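Zulletico Help > Classroom and Club Robotics > Two-arm projects

Gripper goes to the wrong side of the cup, but only with the wrist camera

Posted by cupside_robotics
18/05/2022
233 views

I help with a student project at Langlois, an after-school robotics club. The students are working with two arms on a white table. The task is to pick up a small water bottle, set it to one side, then sort small parts into a gray cup and a yellow-green cup. One arm handles the bottle and the other handles the parts. We have a fixed camera looking at the whole table and a small camera on each wrist.

The students wrote a color finder that looks for the cup and gives back the center of the colored patch. With the fixed camera it works well enough. With the wrist camera the arm goes down toward bare table, well left of the cup, and closes on air. We have had the same result on 6 runs in a row, so it is not random.

Two views of our table, first from a wrist and then from the fixed camera: 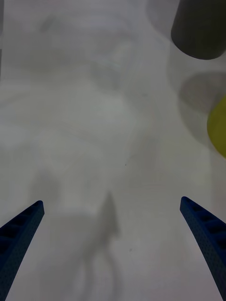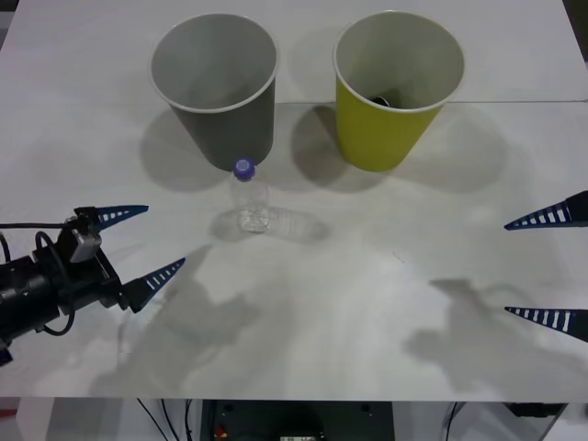 What we have tried so far: we redid the wrist camera calibration twice with the printed grid. We lowered the approach speed. We swapped the wrist cameras between the arms and the problem stayed with the code, not the camera. One student thinks the finder is locking on to the shadow of the arm. Another thinks the cup is just too far out of view and the finder is making up a center from whatever is left of it.

We are using the Drukton vision blocks, the standard ones that came with the class kit. The minimum patch size is set to 96 pixels because that is what the worksheet said. The students have to show this to the other clubs in January, so there is time, but I would like them to get past this part and start on the sorting.

Is this a lighting problem or a code problem? And is there a way to check without taking the whole table apart?

seritari_user

Lighting. Get a ring light.

Rami Bataineh

I would call it both, but start with the code. It costs nothing and the students will learn more from it.

The gray cup is the hard one. A gray cup on a white table has almost no color, and a shadow on a white table is also gray. If the finder is told to look for gray, any shadow of the right size is a match as far as it knows. Your fixed camera sees the whole cup, so the cup usually wins as the biggest solid patch. From the wrist the cup can be a small piece at the border and the arm's own shadow can be the bigger patch.

To check, have the students save the mask image right before the move starts. The Drukton blocks have a "show mask" switch under the debug tab. Run it once and look at which area is white. If the white area is the shadow, your first student is right. If it is a slice of cup at the border, your second student is right. It could be both on different runs.

Then make two changes:

Raise the minimum patch size. 96 is very small for a wrist camera that close to the table. We ended up at 2497 for our setup. Yours will be different — take it from the saved masks.

Throw out any patch that touches the border of the picture. A patch that runs off the side has a false center. When that happens, have the arm move a short step toward that side and look again before it goes down. Our students wrote this as a loop with a limit on the number of steps, so the arm can't wander off.

If it still picks up shadows after that, stop using color for the gray cup. Find both cups with the fixed camera while the arms are parked, save the positions, and use the wrist camera only for the last small correction. The cups don't move between parts, so there is no need to search for them every time.

A ring light can help, but mounted on the wrist it may give you a bright spot on the table that moves with the arm. Two lamps placed wide apart and pointed at the ceiling made our shadows much lighter.

cupside_robotics

Thanks. We saved the masks and it was the shadow on four runs and a slice of cup on the other two, so both students get credit. The border check is in. They are working on the step loop now and I will post the block file when it runs clean.

gridpaper

Same kit here. Also check that auto exposure is off on the wrist cameras. Ours changed every time the arm got close to the table and the gray range we had set was no good after that. It is in the camera block, second page of settings.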